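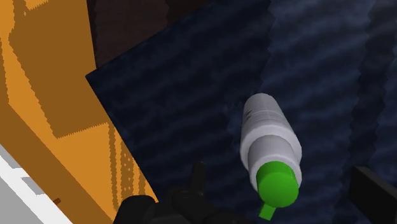
Clasix grasp planner: progress report to the Flenov fund
January 19, 2022

Hello again from Brurkilum! You asked for something shorter than the July report, so I'll stick to the planner and leave the accounts to the spreadsheet.

The big job this period was getting the planner to cope with things lying on their sides. In July it was happy with anything standing up and pretty hopeless otherwise. It would pick a lovely approach for a bottle, then try to close the fingers across the cap, where there's hardly anything to hold. We've now split the grasp scoring in two, so the body of the object gets scored first and the caps, lids and spouts only count as things to steer clear of. It's a small change on paper and it took me most of the autumn (the old scoring code was all one function, and I wrote it, so no complaints).

All the testing is still in simulation. We run batches of 1000 simulated grasps overnight, each with the object dropped at a new angle, and I go through the failures over breakfast. In the latest batch 112 failed. Most of those were the wrist camera losing the outline of a pale object when the gripper got very close, and the planner then carrying on with a stale position. I've put in a check that makes it stop and look again if the position is more than 12 frames old. It slows things down a bit, but I'd take slow over knocking things across the room.

Cloth is still a pain. Our simulator treats it as a flat, stiff sheet with a picture of fabric on it, so the fingers never catch or drag the way they would on a real towel. I've had a go with the soft-body add-on and it brought my poor machine to its knees, so that's parked until we've moved over to the Tanguy server.

The replay tool is done, and I'm really pleased with it! You can step through any failed attempt and see what the planner thought it was doing at each point. I'll send you a login once I've tidied up the menus.

Next up: 20 new object models, mostly kitchen and bathroom things, and a proper go at the server move. We're still inside the budget, and I don't need anything from you just now apart from a yes or no on the extra storage.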